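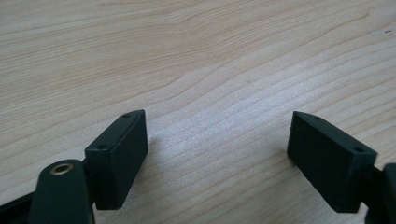

Handheld gripper over my table, fingers open

Demo collection: handheld or leader arm? (long, sorry)

quillback_lorraine
Hi all! Been reading for months, first real thread. I'm trying to teach a small arm to do table tidying (pens into a tray, then spoons, then whatever the cat leaves behind) and I've hit the point where I have to pick one way of recording demos and stick with it. I started out with teleop, a little leader arm clamped to the desk, and I hated every minute. I'd reach for a pen and stop two inches above it because I couldn't feel where the table was. So now I'm on the handheld gripper you see up top and wow, what a difference — I did more in one evening than in the whole first half of April.

But my first policy trained on the handheld data is weird. It goes to the pen nicely, opens wide, comes down, and then hovers. Just sits there. Sometimes it closes on nothing a little above the pen. Dark fingers, pale wood table, camera on the gripper looking down between the pads. Anyone been here?

Lorraine Bright

wihongi_bench
Been there, have the t-shirt. How many demos, and how long do you pause before you grab? When I went back over my own recordings I found I was stopping above the object every single time, just sort of thinking about it. The policy learned to stop and think too, except it never got to the end of the thought.

quillback_lorraine
Um. Twelve for the pen. I know, I know. And yes, I probably pause. I'm lining it up!

wihongi_bench
Twelve is a warmup. Don't line it up. Practice the move until it's dull, then record.

FWhitelaw
I'm going to disagree with the whole direction here. Handheld is fun and quick and it lets you do things your arm can't do. Your wrist bends in ways that the arm's doesn't, you walk around the table without noticing, and then the robot has to copy a path it has no hope of following. With a leader arm you feel silly and slow, but every demo you save is one the robot can really do. I'd take 4 good teleop sessions over a month of waving a gripper around.
Fletcher

manaia_m
Fletcher you say this in every thread lol. You can filter out the paths the arm can't reach. We do that with everything that comes in and toss the bad ones before training. I'd much rather throw away a quarter of a big pile than have a tiny pile of slow jerky ones.

FWhitelaw
And I'd rather not have the bad ones in the first place. She has one table and one arm. She isn't running your setup.

manaia_m
Fair on the setup. Still wrong on the rest :)

nazmiye_e
Hi Lorraine, can I go back to the hovering? I looked at your picture and what I notice is the light. There's a pale shiny patch on the wood right between the fingers, or a bit above that, and that's the same part of the view where your pen is going to be. If your pens are white or silver I can imagine the policy losing them just when it matters. I had this with a set of steel spoons on a glossy counter and it drove me up the wall for weeks. I ended up turning off the ceiling light and bouncing a desk lamp off the wall. Ugly but it worked.

The other thing is height. From that angle it's hard to tell how far the pads are from the wood. I can see a thin shadow under the right one, so I guess it's close, but I'm guessing, and your policy has to guess too. Let the tips just touch the table at the bottom of the move. A light touch! Then "down" ends in the same place each time.

quillback_lorraine
Oh that's so helpful, thank you. The pens are mostly silver, argh. I've been scared of touching down because I didn't want to scrape the wood (it was my aunt's table and she will ask).

nazmiye_e
Put a mat down then, something matte. Only do it before you record any more, and use the same mat when the robot runs. And keep a few sessions on bare wood if you want it to cope with both later.

ruth_entwistle
I don't agree with the mat. If she trains on a mat she gets a robot that tidies mats. That grain is pretty busy with all the wavy lines, and yes it makes things harder at the start, but it's the table she wants tidied. I'd stay on the wood, move the lamp, and take more demos with pens in different colors.

nazmiye_e
Ruth I did say keep some on bare wood!

ruth_entwistle
You did, I read too fast. I'd still flip the amounts though. Mostly wood, a few on the mat.

stesenton_dave
What are the fingers made of? Mine were slick plastic and pens rolled right out of them. I stuck strips of rubber shelf liner on the inside faces and my grasp rate went way up. If you do it, put the same stuff on the robot's fingers too, or you'll be teaching one hand and running another.

quillback_lorraine
Plastic, very dark green, nearly black. Slightly rough but no grip to speak of. Shelf liner is going on the list.

wihongi_bench
Also, do you start each demo with the fingers open? I kept starting half closed and the robot got confused about what the beginning looked like.

quillback_lorraine
Mostly open. I'll make it always open. And I'm going to mark a few start spots with tape, then vary where the pens go.

FWhitelaw
Last thing from me and then I'll leave it alone. Before you record another big batch, take one handheld demo and play it back on the arm. No learning, no policy, just replay the path. If the arm misses the pen on a plain replay then your calibration is off and more demos won't fix it. It'd explain closing above the pen, too.

manaia_m
Ok I agree with Fletcher on this one, somebody write down the time.

quillback_lorraine
Well, I did the replay tonight. It closed 13 mm too high! On a pen! So that's a chunk of my hovering right there. Looks like I had the camera-to-fingertip offset from before I swapped the pads, and it never crossed my mind to measure it again.

I've fixed the number and the replay picks up the pen now. Haven't retrained yet. Plan is lamp moved, liner on the fingers, bare wood mostly (thanks Ruth) with some on a mat (thanks Nazmiye), and no stopping to think. Going for 200 before I train again, unless somebody yells at me.

nazmiye_e
No yelling. Do them over several evenings though. My hand gets tired and the late ones are always sloppy.

FWhitelaw
Yelling a little. Do 50, train, look, then do more. If something else is off you'll have thrown away four evenings.

quillback_lorraine
Ok, 50 first. Back in a week or so with a video, if the cat stays off the table.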